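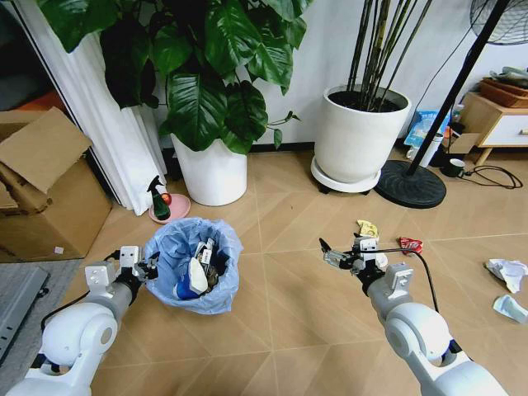

4.3 Clearing the floor and lining the bin

Read this section before you move any furniture. It covers the living room corner in the Nesstead lets: the bin, the plants, and whatever has ended up on the tiles. Sections 4.1 and 4.2 (windows, soft furnishings) should already be done.

The earlier edition of this guide said the job needed a litter picker, a kneeling mat and three kinds of bag. I have done it without any of them in every flat on the Ospina side of the building and the floors came out the same. If you like a kneeling mat, bring one.

What you need

One small bin, no lid
2 liners (one to use, one spare)
A damp cloth
A dustpan and brush

Setting up the bin

1. Stand the bin on the tiles near the litter, clear of the plant pots. Do not stand it on a rug. It tips.

2. Open the liner fully and push it down until it touches the bottom. A liner left hanging halfway will slide in with the first heavy thing you drop.

3. Fold the top of the liner outwards over the rim, all the way round. It will bulge and look untidy. Leave it.

Note: The supplier, Vulton, sells a plastic ring that is meant to hold the liner flat. We tried a box of them. They work until someone knocks the bin, and then you are fishing for a ring among the rubbish. A generous fold does the same job for nothing.

4. Check the size before you tear the wrapping off a new roll. The ones we use are stock number 922 in the cupboard. The scented ones on the shelf below cost more and smell of something, though I could not tell you what.

Picking up

5. Start with the big, light pieces: wrappers, paper, empty bottles. Put caps back on bottles first if you can find them.

6. Squash cans only if they are empty. Tip them over the sink to be sure.

7. Look for loose lids and small bits of plastic last, along the grout lines and under the edge of the plant pots.

Caution: Pick up cans and anything with a torn metal edge by the sides. Do not press rubbish down with your hand, however full the bin gets. Change the liner.

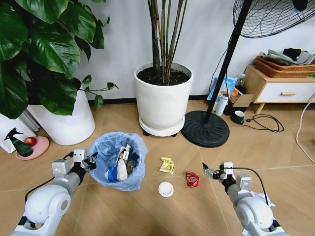
Sorting is where most guides get carried away, and the Ornedus leaflet in your welcome pack has a colour chart that I have yet to see anyone follow past the first week. Two questions will do. Does it go in recycling here, and is it clean enough to go? A crushed red can like the one on the floor should be kept out of the general bin if the building has a recycling point. The yellow snack wrapper by it goes in the bin, whatever the cheerful wording on some packets may suggest. Round lids are a nuisance: if the lid has a container, reunite them, and if it hasn't, check the local list before you guess.

8. Put the recycling in its own bag and stand it by the door.

9. Leave food alone unless it has plainly gone off. An apple on a saucer may belong to someone's lunch. Ask.

Around the plants

10. Pots on wheeled stands can be rolled out for sweeping. Push low down on the pot, never on the stems.

11. Pots that stand straight on the floor stay where they are. Sweep round them. A big planter full of soil is heavier than it looks, and dragging it marks the tiles.

12. Lift trailing leaves with the back of your hand while you brush underneath. Wipe dusty leaves with plain water on the cloth.

Note: Leaf shine is not supplied. Rongrong Luo, who looks after the plants in both blocks, tested a bottle in August on one half of a pothos and could not pick out the treated half a fortnight later. Nor could I.

Caution: Read the label on any spray bottle before using it near leaves. Do not assume that a bottle kept by a plant holds water.

Finishing

13. Gather the liner by its folded edge, twist and knot it. If it will not knot, you have overfilled it, and the spare is there for the overflow.

14. Wipe the inside of the bin. Let it dry before fitting a new liner.

15. Roll the plant stands back to where you found them.

The deposit for floor damage is set at 2,000 and the inspector does look behind the pots. Report any mark you did not make before you start, using the form in section 6.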